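Brisance: The Complete Series (Cladberg, 2 discs)
Reviewed by Hanna Kozłowski
9 October 2023

Brisance ran for a single season and then vanished from circulation, apart from a set of off-air recordings that fans have traded for years. Cladberg's new release collects all the surviving episodes on two discs. Czesław Wysocka's puppet drama, set in the quarry town of Stullasgate, has never looked this good at home, though the set has problems that buyers should know about.

The transfer comes from the original 16mm camera negative, scanned by the Śliwiński lab. Grain is intact and evenly resolved. Contrast is lower than on the old recordings, which clipped the highlights badly in the quarry exteriors. Felt and foam textures on the puppets now hold up in close shots, and the control rods are easier to spot as a result. Cladberg has left them in, which I think is correct. Flicker remains in the night scenes of episode 4, where the source was a print and the black level sits noticeably higher.

Frame rate is handled properly. The episodes play at 25 frames per second with no pitch shift, and I found no combing on the opening titles. The encode is generous, except in the fog sequence that closes the first disc, where banding shows on a large screen.
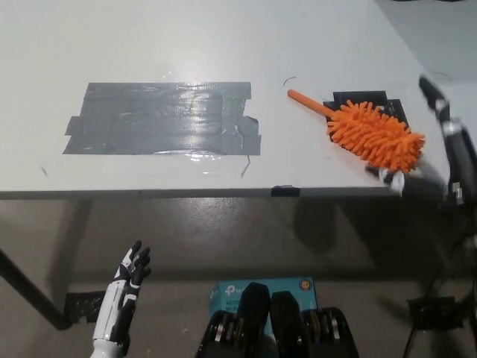 Gray tape and an orange duster on a white tabletop.

Audio is the original mono, presented without compression. Dialogue is clear and centered. Hiss has been reduced but not removed, and the brass in the main theme still breaks up at the top end. That distortion is also present on the soundtrack album, so I assume it was in the recording. Subtitles are in English only. They follow the spoken lines closely but drop the lyrics in both musical episodes, a poor choice for a show that puts half its plot into the songs.

Extras are thin. Wysocka contributes a commentary on the first and last episodes and is good on lip sync, less so on dates. A stills gallery holds 578 images, with no captions and no chapter stops, and the only way through it is one press at a time. The booklet has full credits and a useful essay on how the mine set was built in forced perspective.

The menus are slow. Each return to the episode list replays a nine-second animation that cannot be skipped, and my player lost its resume point twice.

The first pressing is limited to 600 copies in a rigid slipcase. A standard edition with the same discs and no booklet went on sale in September. Picture and sound are identical between the two, so the choice comes down to the essay.

Picture: very good
Sound: good
Extras: fair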